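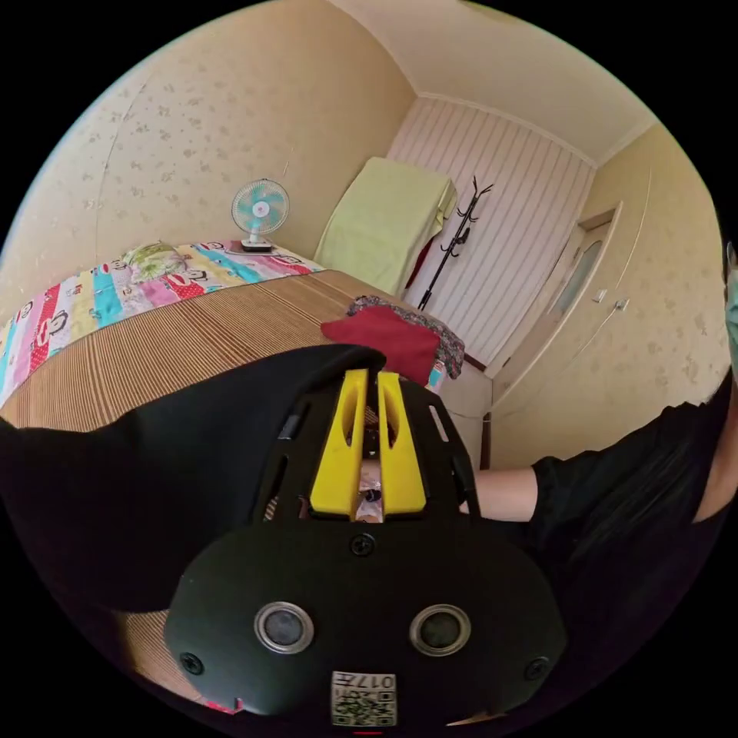
Treltgate Junior Museum Club: Home and Textiles Team

Why do some people sleep on a mat?

G'day, explorers! It's Beryl Nuttall again, and this time I want to talk about beds. I know, you see one every night. But have you ever had a proper look at what's on top of it?

The bed on this page has a woven mat across it, in tan and brown with fine stripes. Weaving means going over, under, over, under, until lots of thin strips hold each other in place. Try it with paper strips at the kitchen table and you'll soon get the hang of it (my first go looked like a squashed spider).

So why would you want a mat on your bed? Think of a sticky summer night in March, when the doona is on the floor and you're still too warm! A woven mat is smooth, and it doesn't wrap around you the way a fluffy blanket does, so lots of families in hot places love them.

Then there's the quilt, folded up at the head of the bed. I adore this one, it's got cheeky monkey faces all over it with great big mouths! It's a patchwork pattern, with pink, red, turquoise and yellow bands. Long ago, patchwork was a clever way to use up scraps. An old shirt, a bit of curtain, Grandpa's pyjamas, all sewn into something cosy. Our club's own quilt has 307 patches and I still haven't found two the same.

Want to have a go? Draw a quilt on squared paper and colour each patch differently. Pick any animal you like for the faces. Mine's going to be wombats.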